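Ciltus 双臂装配台

跳转到导航　跳转到搜索

本条目部分章节写得较简略,欢迎补充。布线一节待重写。

Ciltus 双臂装配台(常简称 Ciltus,工坊里的人多半叫“那个台子”)是在 Udstead 共享工坊里自建的一套双臂插装设备,由上半身形态的躯干、左右两条机械臂、两只多指手和一张黑色台面组成,用来反复做小零件的拾取、摆放和插孔。发起人 Fitzgerald Begay。项目没有公司背景,也不出售,图纸和笔记放在工坊的共用盘里,按需自取。

本条目讲的是台子本身怎么搭、怎么调、哪里容易坏。关于工坊的一般情况见“Udstead 共享工坊”。关于控制程序见“Resine(控制程序)”,那边写得更细,不过版本旧。

目录
1 名称
2 历史
3 场地与台面
4 躯干与双臂
5 手
6 供电与布线
7 控制程序
8 标定
9 任务板
10 调试流程
11 常见故障
12 维护
13 在家复制
14 参见

名称[编辑]

Ciltus 这个名字没有含义。Begay 给第一个文件夹随手敲的,后来改不动了,程序里到处引用。有一段时间写作 Cyltus,旧笔记里两种都有,搜索时两个都要搜。中文没有固定译名。

控制程序叫 Resine,最早是另一个项目的东西,给一台送料转盘用的,拿过来改。Boateng 指的是躯干下面那个底座的设计,也有人用它称呼整副骨架,严格说不对。三个名字常被混用,看旧帖时注意。

历史[编辑]

最早的台子只有一条臂。夹在工作台边上,末端是平行夹爪,任务是把圆柱塞进孔里。能塞,但是工件得由人摆好,摆歪一点就顶在孔沿上。Begay 当时的判断是精度不够,花了很长时间换减速器、紧皮带,效果有限。后来发现主要问题在夹具和标定,臂的毛病反倒排在后面。这段弯路在笔记里占了很大篇幅,现在看价值不大,可以跳过。

第二条臂是一月装上的。装上之后头几周基本没有动过插装任务,全在处理两臂互相碰的事。当时没有共用的禁区设置,两条臂各跑各的程序,靠时间错开。撞过。撞坏的是一节外壳和一个接头,没有伤到人。之后改成一个程序统一下指令,就是现在的 Resine 分支。

夹爪换成多指手又晚一些。换手的理由主要是零件种类变多了,圆的、扁的、细的,一副夹爪对付不过来,换指尖又麻烦。换手以后工作量没有减少,只是换了地方:原来花在换指尖上的时间,现在花在调手指姿态上。Begay 在笔记里写过一句“算是打平”。也有人主张退回夹爪,讨论没有结论,两套末端接口都保留着。

任务板是最后加的。先是拿废料随便钻几个孔,后来觉得每次结果没法比,才定下一块固定的板。

场地与台面[编辑]

台子放在工坊靠里的位置,背后挂黑色帘子。帘子有两个用处,一是挡住后面走动的人,视觉程序不至于把人的袖子当零件;二是挡窗户的反光。早先用过灰布,傍晚过曝,换掉了。帘子要垂到台面以下,留缝的话会漏光,位置不固定,很难查。

台面也是黑的。选黑色是为了衬白板和彩色零件,缺点是黑色线缆落在上面几乎看不见,人看不见,相机也看不见。因此掉在台面上的线一律用浅色的,或者套浅色套管。这条规矩执行得时好时坏。

台面净深 600 毫米。再深,手伸不到远端;再浅,任务板放下去以后肘部没有地方摆。台脚要调平,不平的话圆柱会自己滚。听上去是废话,可是第一次搬台子以后真滚了一个下午,查了半天程序。

台面上不允许放杯子。工具用完收到旁边的柜子里,柜顶可以临时搁东西,但别压线。

躯干与双臂[编辑]

躯干装在 Boateng 底座上,正对台面中央,位置固定,不带轮。两肩分在左右,臂从两侧往中间伸,工作区在台面正中重叠。重叠区里同一时刻原则上只让一只手下到板面,另一只悬在上方等着,不落。两手同时下去的动作也有,写在单独的程序里,要先降速。

臂的外壳是白色的圆滑分段,表面有很多螺丝孔位。拆壳时螺丝长短不一,一定要按节分开放,混了以后很麻烦:长的拧进短孔会顶到里面的走线。已经顶坏过一次。建议拿一张纸画上臂的轮廓,螺丝直接扎在纸上对应的位置。土办法,好用。

肩部最粗,也最重。装肩需要两个人,一个托,一个拧。独自装的话先把上臂拆下来,肩部空壳装好再接上臂。不要用绳子吊,晃。

肘部朝外。朝内也能到达大部分点位,但是两肘会互相打架,而且相机的视线容易被前臂挡住。Resine 里有一个肘部偏好的选项,默认朝外,改动之前先看清楚臂现在是什么姿态,直接改会让臂绕一个大弯。

腕部是最娇气的地方。腕后那一段要走手的线,转多了会绞。程序里给腕部限了转角,限得比机械极限小,有人嫌小自己放开,然后绞断线。限位别动。

各关节没有统一的松紧标准。一般是断电后用手推,推得动、停得住就算可以。推的时候听声音,有一顿一顿的感觉说明里面有东西。左臂的第二节一直有一点响,查过两次没有结果,不影响使用,记录在案。

手[编辑]

两只手都是银色金属的多指手,关节外露,指腹能对捏。左右不通用,线序也不一样,插反了手指会往背面掰,好在有电流保护。插之前看标签。标签掉了就补,别凭印象。

捏小零件主要靠指尖。姿态大致分两类:一类是捏,手指弯起来,指尖相对,对付细销钉;一类是拢,几根手指一起围住,对付粗圆柱和盘状件。中间还有各种过渡姿态,名字起得很乱,程序里有“半捏”“松捏”“Fitz捏”,最后一个是 Begay 自己调的,没有人改得动。

金属指面滑。捏塑料件时尤其明显,销钉会从指缝里转出来。试过的办法:

贴薄胶片。有效,几天就翘边。
套指套。有效,但指尖变粗,小销钉之间的缝伸不进去。
加力。大多数时候是错误做法,零件飞得更远。
放慢闭合速度。目前采用。

手背和指节的反光也是麻烦。灯直射时,指节上会出现很亮的点,视觉程序可能把亮点当成板面的边角。处理方法是把灯打到帘子上再散回来,或者在识别时把手所在的区域整块遮掉。后一种方法依赖标定,标定不准就会把零件也遮掉。

不工作的那只手,手指留微张,不要握拳。握拳时下一个动作要先展开,多花时间,而且展开时会扫到东西。

供电与布线[编辑]

(本节待重写。以下为旧文。)

台子用一路单独的电,不要和激光切割机共一路。切割机启动时电压会掉一下,臂不会停,但手会丢通信,丢了以后手指保持原来的力,零件就一直捏着,要手动复位。

插排放在台子下面,插头之间留空。插排旁边的地面不放任何东西,也不要拿脚去拨。总开关在右手边能够到的地方,急停按钮在台沿。急停切的是臂的动力,不切控制器,所以按下以后屏幕上还有画面,新手会以为没有停。停了的。

臂的动力线和手的通信线分开走。绑在一起的后果是手指偶尔抖一下,没有规律,非常难查。这个问题前后折腾了一个多月,最后是换了走线才好。交叉的地方尽量垂直交叉。

线长留余量。臂伸到最远、腕部转到限位的时候,线还应该是松的。松又不能太松,太松会垂下来扫到板上的零件。用魔术贴扎带,别用一次性的塑料扎带,早晚要拆。

接地查一遍。在查一遍。

控制程序[编辑]

Resine 跑在一台旧台式机上。结构简单:一层读相机,一层算目标位置,一层下发关节指令,中间夹着一个检查碰撞的模块。检查碰撞的模块把每节臂当成胶囊形状来算,偏保守,两手靠近时经常报“过近”拒绝执行。把安全间距设为 40 毫米以后误报少了很多,再往小调不建议。

动作是一段一段存的,每段有名字、起点、终点和速度。段与段之间必须首尾接得上,接不上会报错退出,这是故意这样做的。早期版本会自己补一段过渡,补出来的路径谁也猜不到,那次碰撞就跟它有关系。

示教有两种方式。断开动力用手拖着臂走,或者戴遥操作手套。手套对手指姿态比较有用,对臂的大范围移动反而不如拖动来得稳。录下来的轨迹要修,人的手会抖,原样回放就连抖一起放出来。滤波滤过头也不行,插孔前那一点点左右试探会被滤掉,而那一点点往往正是能插进去的原因。

日志默认只留最近 200 次运行,满了自动覆盖最旧的。要留档的自己拷走。已经有好几位忘了拷。

程序不联网。更新靠优盘。没有自动更新,以后大概也不会有。

标定[编辑]

标定分三层:相机对台面,臂对台面,手对臂。顺序不能乱。前面动了,后面全部要重来。

相机对台面用打印的格子纸。纸要贴平,气泡会让结果偏,而且偏得看不出来。打印时关掉“适应页面”,这一项害过不少人。打完用尺子量一遍格子。

臂对台面是让指尖依次去碰几个固定的点。碰的时候速度放到最低,听到响就停。左右臂碰同一组点,然后比较两组结果,差得多的话先查底座螺栓,不要急着改参数。Boateng 底座的螺栓会慢慢松,原因不明,打过螺纹胶,还是松,只是慢一些。

手对臂最烦。换过手、拆过腕,都要重新做。手指关节自己也有零点,断电以后零点一般还在,偶尔不在。开机后让手做一次全张再全合,眼睛看着,两边对称就可以继续。

标定结果写在白板上,同时存文件。两边不一致时以文件为准。

任务板[编辑]

任务板是台子的标准工件,一块近似方形的白色大板,平放在台面中央,上面分成几个区,各区放不同的东西:有孔的、有小方板的、只画轮廓线的。零件统一用蓝色塑料。选蓝色是因为白板、黑台面、银色的手都跟它差得远,阈值好设。红色试过,跟暖光混。

设计思路是从易到难。画轮廓线的区最容易,只要求把零件放到线框里,放歪了程序能算出偏多少。有孔的区难一些,要对准还要往下送。盘状件最难,薄,贴着板面,手指抠不起边,得借上面凸起的部分。 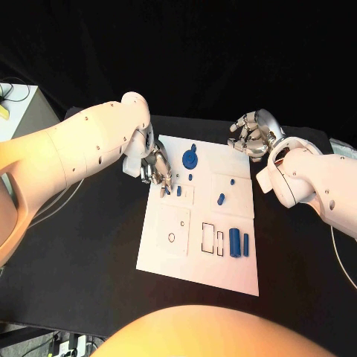
左右分工是任务板用得久了以后慢慢定下来的,原则是谁近谁拿,另一只手让开,不抢。难在中间那一带,两边都够得着,程序得挑一只。现在的规则是先下手的占着,后来的悬停在自己那一侧的上角,手指张开微弯,不碰任何零件;像右手这样停在右上那块凸起的小方板上空,下面的销钉和斜躺的圆柱都先不动,等左手在立着的短圆柱旁边把小蓝销钉那一处处理完,再轮到它。左手往下探的时候指尖弯着收拢,离短圆柱很近,这个角度是反复改过的,手再平一点指背就会蹭倒圆柱。中间靠上那个齿轮样的圆盘有凸钮,留给拢的姿态。左下方板上的两个圆形轮廓、右下并排的两个矩形轮廓都空着,粗细两根圆柱横放在矩形旁边,朝向和矩形一致,省掉一次转向。想加难度就把圆柱转个角度摆,腕部马上忙起来。

板面的线条是黑色的。线不要画得太粗,粗了以后内沿外沿差出一截,程序不知道按哪条算。旧板用记号笔描过,擦拭之后变淡,识别率跟着往下掉,现在隔一阵补描一次。

板在台面上的位置不锁死,允许挪。每次开跑之前相机先找板的边,算出板的位置再算各区的位置。这样做比锁死麻烦,但是被人碰歪了不用重来。板的近边离躯干太近时,前臂会折得很紧,肘部往外顶,能到达但是动作难看,也慢。往里推一点就好。

零件没有编号。磨损以后按粗细归类,细销钉磨得最快,头部会变圆。变圆的销钉其实更好插,所以新旧混用时成绩没有可比性,做对比之前统一换新。

成绩记录的写法各人不同。Begay 只记放没放进去。也有人记时间,记掉落,记手指有没有打滑。表格在共用盘,列越来越多,没有人敢删。

调试流程[编辑]

下面是目前通行的顺序,不是规定。

开总电。等控制器起来再给臂上动力,反过来臂会抖一下。

看帘子、看灯、看台面有没有多余的东西。布、纸、扳手。台边搭一块布可以,不要伸进工作区。

手全张全合。臂走一遍空行程,人站在急停旁边。

放板。放零件。零件摆在自己的起始区,大致就行,程序会找。

单手跑。先左后右,没有特别的道理,习惯。

双手跑,低速。看悬停的那只手有没有漂。漂了多半是肩部热了,歇一会儿再看。

正常速度。同一个动作连续失败 3 次就停下来看日志,不要一直重试。重试只会把零件推得越来越歪,最后掉到台下,到处找。

收工。双臂回到两侧,手指微张,断动力,断总电。零件收盒。插排开关关掉。

工坊关门前半小时不要开始新的标定。肯定做不完。

常见故障[编辑]

零件捏起来就转。指面滑,或者捏的位置偏了。先看位置。销钉应当捏在中段偏上,捏在顶端会摆。

插到一半卡住。孔沿有毛刺,或者角度斜。手动插一次感觉一下,手动也卡就是毛刺,拿刮刀刮。手动顺就是角度。不要加大下压力,板会翘。

圆盘抓不起来。手指去抠盘边了。盘边贴着板,抠不到。改成抓凸钮。

找不到板。灯、帘子、手挡住了板角,按这个顺序查。还有一次是有人在板旁边放了一张白纸。

手指抖。走线,见上文。或者插头没有插到底。

手没反应,臂正常。通信掉了。断手的电,等一会儿再接。不要在捏着东西的时候断,断了以后手指会松,也可能不松,看是哪一版固件。

臂走到一半停住,没有报错。碰撞检查模块拒绝了下一段,但是提示被别的窗口盖住了。把窗口挪开。

两手相遇后谁都不动。死等。两边都认为对方占着中间。这个问题旧版常见,新版少,没有根治。手动把其中一只退回去,程序会自己接着走。

圆柱滚走。台面不平。或者有人靠在台子上。

维护[编辑]

螺丝每周过一遍,重点是底座、肩、腕。看的时候顺便看外壳有没有裂,裂纹一般从螺丝孔开始。

手指关节不上油。上过一次,油渗到指腹,滑得什么都捏不住,拆开洗了很久。要润滑只用干的。

相机镜头用吹气球,不用嘴。

台面用微湿的布擦,布不要留在台面上。任务板干擦。酒精会把轮廓线擦掉,已经发生过。

线缆看弯折处,特别是腕后。外皮发白就换,不等断。备线挂在柜子侧面,用掉了写一下。

备份:标定文件、动作段、表格。周一固定拷一次,轮到谁谁拷。漏了就补,不用解释。

在家复制[编辑]

有人在家里搭过缩小的版本,单臂居多。笔记里能找到几份,完成程度不一。几点经验:

先做台面和灯,再做臂。顺序反了会返工。家里的灯通常太黄,影子也重,先用手机拍拍看,零件在画面里分得清再往下走。

书桌不行。书桌会晃,臂一停桌子还在动。厚重的旧餐桌反而可以。要不就把底座直接固定到墙上,租房的不要这么干。

不必一开始就上多指手。用夹爪把放置和插孔都跑通,明白自己的误差从哪里来,再考虑换。多指手的调试时间很长,家里没有别人帮忙按急停,风险也高。

急停必须有。软件里的停止键不算急停。按钮放在不用转身就能按到的地方。有小孩和猫的,房门关上。

任务板可以从一个区做起。一块白板,画一个圆,一根圆柱,放进去,拿出来。这一步稳定了再钻孔。孔先钻大,跑通了再换紧的。一上来就做紧配合的,几乎都停在那里了。

双臂的话,场地要翻倍都不止,肘往外摆很占地方。两侧都要留出人能站的空间,不然出了问题够不到。

噪声:减速器夜里听起来比白天响得多。楼下会来敲门。

费用因人而异,手占大头,其次是减速器。线和接头加起来也比想像的贵,买的时候多买几个接头。

图纸在共用盘,外人可以来工坊拷,带优盘。图纸里肩部那一页的尺寸是旧的,以实物为准,一直说要改。

争议与未决事项[编辑]

末端到底用手还是夹爪,见上文,未决。

任务板要不要锁死。主张锁死的认为成绩更好比;主张不锁的认为锁死以后练的就是背位置,换个地方就不会了。目前不锁。

要不要给手指装触觉。试装过一片,信号有,噪声也大,线又多出一把。拆了。有人还想再试。

中间重叠区的分配规则过于保守,双手大部分时间是一只干活一只等。改成两手并行理论上快不少,碰撞模块跟不上。Resine 的新分支在做这个,没有合并。

参见[编辑]

Udstead 共享工坊
Resine(控制程序)
Boateng 底座
遥操作手套
插孔任务
急停开关

分类:自制设备 | 双臂机器人 | 共享工坊项目 | 含有待重写章节的条目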